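**Clean it before you tune it**

1 Feb 2025

I spend an unreasonable share of my week looking after one two-arm cell, and I want to argue for the part of that work that gets the least respect: the slow, repetitive, hands-on stuff at the start of a shift. Wiping the floor. Checking screws. Running a finger along a cable to feel for a flat spot. I love this work! I also think most of the trouble people blame on software starts there, and that we would all have happier machines if the people who write the code did more of it themselves.

Our cell is called Prunura (Kamol Phetsri named it, and has never told me what it means). It has two arms on one long aluminum rail, orange and blue walls, a marble-patterned floor, and a little two-tier shelf at the back. The job right now is toy sorting, which sounds silly until you try it. Toy cars roll. Figurines have ears that catch on things. Everything has a shape that somebody picked because it would please a child, and none of them were thinking about a parallel jaw.

When I took the cell over I did what everyone does and went straight to the settings. The right arm was landing a little short on its reaches toward the shelf, so I added an offset. That worked for a day. Then it was landing long, so I trimmed the offset, and then I trimmed the trim. I had a file full of these numbers, each with a comment more apologetic than the last.

Kamol came by, read the file, laughed, and put a hex key on the base plate. One of the screws took most of a turn.

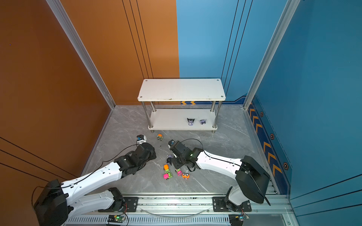
So my first opinion is that you shouldn't be allowed to touch a calibration number until you've had a wrench on the thing it describes. I mean that as a rule, written down, with a box to tick. We have it now. The opening check goes base plates, rail screws, cable loops, gripper fingers, floor, and only then do you power up and send both arms to their reference pose. If the pose is off, you go back to the plates. It takes 19 minutes when I do it and a good bit less when Kamol does it, and I've stopped trying to catch up.

My second opinion is about cables, and people get heated about this one. Unai Barrios, who set up the original layout, ties everything down tight. His harnesses are beautiful. You could hang them in a museum. I think a cable on an arm this small should have a big lazy loop at each joint, even if it looks sloppy, and that the loop should be the first thing you look at when you walk up in the morning. A loop that has crept toward the wrist is telling you which way it's being pulled. A tight cable tells you nothing until the day it quits.

Unai's answer is that loose loops snag. Fair enough, they do, and I have had one hook itself over a shelf corner and drag the whole shelf toward me like a dog with a blanket. But I could see that happen and fix it on the spot. We swapped out a wrist cable last winter that had failed inside the jacket, with no mark anywhere on the outside, and finding it cost us two days of swapping boards that were perfectly fine.

Then there is the tube along the front of the rail. I let it sag a bit. Unai hates that too – we have agreed to stop discussing it over lunch.

Finger pads are where I get really excited, so bear with me. We use a soft pad from Hà, and the habit here used to be to run a set until it started dropping things. Now we change them at 3000 grips, whether they look worn or not. I was against this at first. It felt wasteful, and I'm the kind of person who gets the last smear out of the toothpaste. But a tired pad doesn't fail in a clean way. It gets slick in the middle, the toy turns a few degrees in the grip, and the program downstream does its honest best with a car that's now pointing the wrong way. You end up debugging placement when the problem is a bit of rubber you could have changed before your coffee cooled.

The old pads go in a jar. I've cut a few in half just to look at them, and I recommend it. 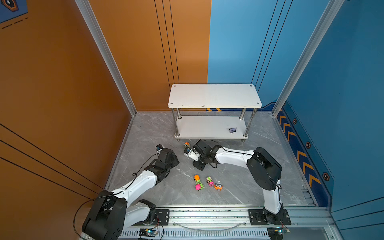

*Prunura with both arms over the floor and the toy cars out.*

The shelf deserves its own paragraph. For a long time it was simply put back where it looked right, and every shift had its own idea of where that was. Kamol's fix was four little corner marks and a steel square kept on a hook outside the cell. I wanted something smarter. I had a whole plan with printed targets and a routine that would find the shelf and correct for it, and I still think it would've been fun to build. But the square has never needed an update, and the new folks learn it in one go.

I do want to be fair to the software side, because I'm on that side most afternoons. We log every run in Nedeck and the motion planning comes from Flivlow, and both have saved me plenty of grief. The best thing in our log is a plain text field where you write what you touched by hand. "Snugged left plate." "Moved loop back at elbow." "New pads, right." When grip errors climb, I read that field before I open a single graph, and the answer is in there more often than I'd have guessed. If your logging tool doesn't have a box like that, add one today, and make it hard to skip.

People tell me this approach doesn't scale. Fine for two arms, they say, but what about 2 rows of cells, or a whole hall? I think it scales better than the alternative. A check that one person can do with a hex key, a square and a rag can be taught to anybody who walks in. My file of offsets couldn't be taught to anyone, and I wrote it.

There's also the plain pleasure of it. You get to know the sound a joint makes coming off its rest, and how much push a plate should take before it pushes back. Last week I noticed the left arm settling a hair later than usual at the end of a reach, just by standing there with the rag in my hand. It was a coupling starting to go. We had the spare in the drawer, Unai held the forearm while I got the old one off, and we were running again before lunch, with the cable tied down his way on that joint only, as a trial. I've given it until the end of February.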